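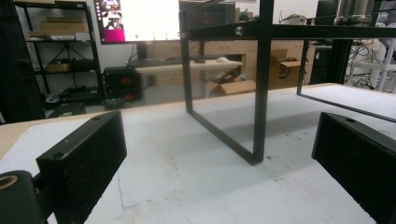

The tail lift on the smaller of my two box vans came up for its load test last month, and the paperwork took longer than the test. The van is a 3.5-tonne chassis with a Bendach column lift rated at 500 kg. It does two runs a week out of Uravness, mostly catering supplies, and has covered 1,507 miles since the previous inspection.

The lift passed. The examiner did note slow descent with the platform unladen, which I had put down to cold oil. He disagreed and suggested the lowering valve. I drained the reservoir that Sunday and found the filter gauze partly blocked with dark sludge. A new gauze, fresh oil and a clean of the valve seat brought the descent time back to 9 seconds from bed height. I had not timed it before, so I can't give a figure for the improvement, only that it is plain to see from the kerb.

Payload is the harder matter. With the lift, the load bars and a full tank, the van has 1,000 kg left for goods on paper. The weighbridge gave a different answer: 287 kg of that had gone on racking, a second battery and things I had stopped noticing. I took out the lower racking and the spare ratchet straps, and will weigh it again before the next long run.

Load restraint on catering work is mostly a question of small, dense items in half-filled cartons.

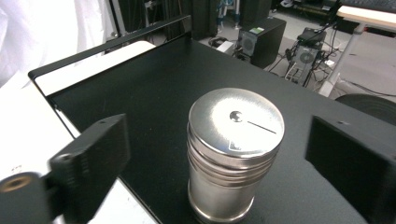
Cartons of mixed metalware shift more than full pallets do, and the damage shows up as dents and scuffs. The usual fix is more void fill. I now use a folded blanket between layers and one bar across the top, set low. A stainless-steel shaker with ridges round its upper body and a smooth lower half is a fair example of the trouble: it is round, it rolls if it tips, and a polished finish shows every rub. Packed upright in dividers it travels well enough. The dividers I buy from Skanora are a little short for tall items, so I double them up.

The Ersoy tracker is still dropping its signal north of the bypass. I have moved the aerial to the other side of the bulkhead and will leave it there until October.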